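## 3. Building the gripper and learning to look after it

### 3.1 Parts and layout

I should say up front that I'm no machinist. I rent a bench at the Renau shared workshop, I own one decent screwdriver set, and almost everything in this section was built with that and the shop's printer. The tool itself is called Jurari (the name came before the design, and I've stopped trying to explain it). It's a hand-held gripper: two fingers, a trigger, a camera looking down past the fingers at whatever is in front of them. You carry it around and do chores with it, and the recordings become the training material for the arm I describe in Section 5.

The version before this one was heavier and had a fixed lower finger. I liked it, but my wrist didn't! After 25 minutes of picking up spools I had to put it down and walk around the block. So the main goal for the new build was a tool I could hold through a whole evening session, and the second goal was that I could fix it with whatever was lying in the drawer.

The finger blocks print in one go, which takes 11 hours for the pair on the slow setting. I tried the fast setting once and the corners lifted, so slow it is. The screw holes are printed in, then cleaned up by hand with a drill bit held in my fingers (don't use a power drill on these, I split a block that way). The rest of the body is screwed together through threaded inserts, which I pressed in with a soldering iron. My first inserts went in crooked and I had to reprint the bracket twice. The trick that finally worked was to let the iron's own weight do the pushing, then flip the part over onto something flat and cold while everything was still soft.

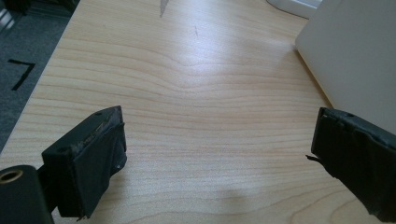

The trigger linkage gave me more trouble than all the printed parts put together. I wanted both fingers to travel the same distance from the center line, and I wanted that to hold after a few hundred squeezes. My first linkage had so much slop that one finger would arrive early and shove the object into the other. I swapped the pivots for shoulder screws from the Guthrie bin (the Guthrie bin is the workshop's box of odd hardware, and it's the best thing in the building), added a washer on each side, and the early finger calmed down. There's still a little play when you let go of the trigger fast. I decided to live with it.

### 3.2 Grip surface

Bare printed plastic is slippery, so the fingers need a skin. I went through three ideas here. Silicone pads gripped beautifully and then slid off their glue. Bicycle inner tube was tough, but I could never get it to lie flat around a corner. Tape won because it's cheap, it's in every drawer, and I can redo a finger between sessions without taking the tool apart.

My wrapping method is simple: start on the back, pull tight across the contact face, overlap, finish on the back again. For the first couple of tasks I logged every rewrap in a notebook, and then I got lazy and only logged the ones where the grip had started to bother me. That makes my wear data patchy, and I'd ask readers to treat Table 2 as a diary more than a measurement.
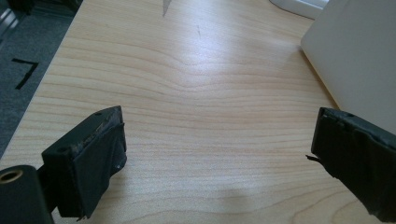

Tape wear matters for a second reason, apart from grip, and it took me far too long to see it. The fingers are in view all the time, so anything that changes on them changes the recordings too. In Figure 1 the wrap on the left finger has frayed along its upper edge, and the right finger has a little torn flap that sticks out toward the middle of the desk. A person looks straight past that. A small model trained on a pile of recordings might not, especially if the flap was there for one whole task and gone for the next. I now think a gripper like mine should either be rewrapped on a strict schedule or left alone on purpose, with both fresh and tired tape spread across every task. I did neither for the early sessions, and I can't fix that after the fact.

**Figure 1.** Jurari's taped fingers over the desk, with wear on both wraps.

The same worry goes for the background. I used a desk for all the tabletop work since it was free in the evenings, and I was happy to have it, but wood grain is a pretty strong pattern. If every recording has the same grain in it, I don't see how I could tell whether the arm had learned about the object or about the desk. My cheap answer was to turn the tool and stand in different spots so the desk showed up from different sides, and to do a share of the work on other surfaces. Of the 220 recordings I kept, 100 were made somewhere other than the desk. I'd go for an even split next time.

### 3.3 Pauses and empty stretches

A thing I hadn't planned for is how much of a session goes by with the fingers open over nothing at all. I stop to think. I change my grip on the handle. I look around for the cup I was supposed to be moving. In my first pass I trimmed all of it out with a little script (called Famano, in the project folder), and the arm that came out of that training was weirdly jumpy. It had hardly any examples of waiting, so it always wanted to be closing on something.
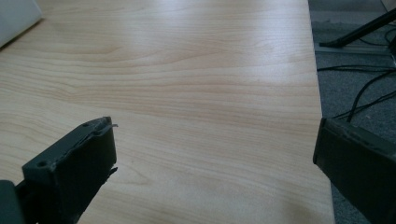 So I put a good part of the waiting back in. The script now keeps a short lead-in before each grasp and a short tail after each release, and it leaves a few longer pauses whole. I picked those lengths by feel, watching clips in the evening with a sandwich in one hand, and I'm sure somebody with more patience could tune them properly. Even so, the difference on the bench was easy to see. With the pauses in, the arm comes down, hangs there for a moment, and then commits. I found it much less stressful to stand next to.

There's one more change I made to the script around the same time. It used to throw out any clip where the trigger moved but nothing got picked up, on the theory that those were mistakes. Plenty of them were. But a missed grasp followed by a good one is useful to have, so I now keep the pair together as a single clip and drop only the misses that never got a second try.

### 3.4 What I'd build differently

The handle is too thin. I printed it to fit my hand with the old, heavier tool in mind, and on the lighter one I end up squeezing harder than I need to. The next handle will be fatter, with a flat on the bottom so the whole thing can be set down without tipping over sideways.

I'd also make the contact faces removable. Right now a rewrap means leaning over the tool with a blade and trying not to nick the plastic, and I have nicked it, more than once. A thin face plate on two screws would let me wrap a stack of them ahead of time and swap in a fresh pair when the old tape gets ragged. I've sketched the plate and plan to print it in December, once the workshop's printer is back from having its bed replaced. Until then the fingers stay as they are, and the results in the next section were all collected with them.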